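Should We Buy a Second Gripper? Equipment Plan for the Bag-Picking Bench
Project report, Hoketberg Technical College

1. What we were asked to do

Our group was told to plan next year's spending for the bench. The proposal we inherited, called Pokby, wants a second arm, a new set of pads for the fingers, and a service contract from Mondivley. We were supposed to check the prices. We ended up doubting the list.

The main claim in Pokby is that lit finger pads handle soft things better than plain ones. A sponge is the usual demonstration, and a sponge forgives nearly everything.
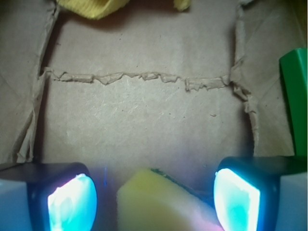
Idahosa, reading our first draft, objected that we were being unfair: a sponge is cheap, easy to replace and the same every time, so it makes a decent baseline even if it makes a poor sales pitch. We accept the baseline part. We still would not spend money on the strength of it.

2. What the bench costs to run

The arm is paid for. What keeps costing money is small: cables, connectors, tape, and the hours spent putting things back. Pokby has no line for any of these. It allows 2 days a year for repairs, and our own log for December alone shows 6.

The paper bag is the cheapest part of the setup and also the hardest one to plan for. Its walls fold and the rim has to be taped. A rigid bin would be simpler to budget, but then we would be testing a different job.
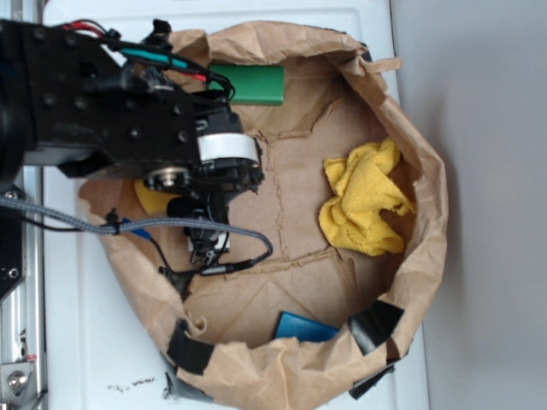 3. The second arm

Pokby says two arms would double the output. We don't believe it. Most of our time goes into setting up objects and checking results, and a second arm makes that part longer. It also needs its own mount, its own power supply and its own spare cables – none of them in the quote.

We asked for 26 logged sessions before any decision. So far we have 12.
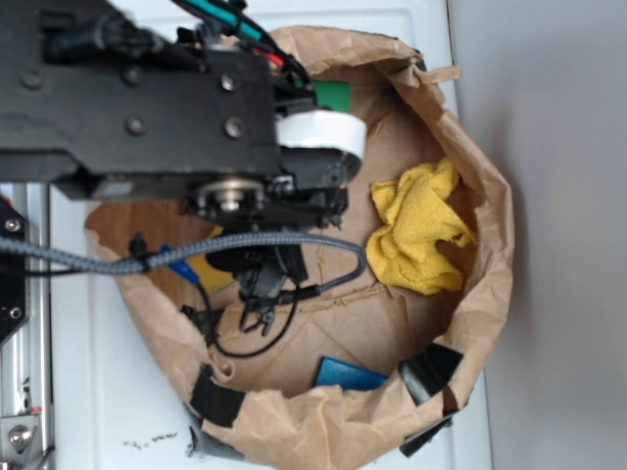 Figure 3. Gripper over the bag, fingers slightly open. Cloth at right, blue block near the lower rim.

4. What we would buy instead

Spare cables first, then a box of identical bags, then one set of replacement pads if the sessions support it. The cloth and the blocks can stay as they are. New test objects would look good in a budget request and would make our old results useless for comparison.

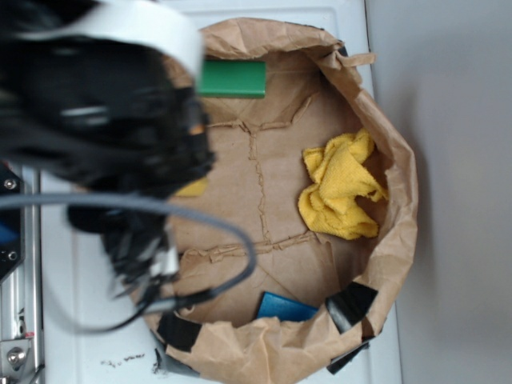 The service contract should wait as well. Mondivley charges for a full year from the day of signing, and the bench stands idle for more than 6 weeks of it. If they offer a price per visit we would look again, though the quote we have says nothing on the subject.

5. Open points

The price of the pads is from an old quote and needs to be confirmed. We have no figure for shipping. The remaining sessions should be logged by the next group on the same form, with setup time written in its own column – we left that out at first and had to guess it afterward.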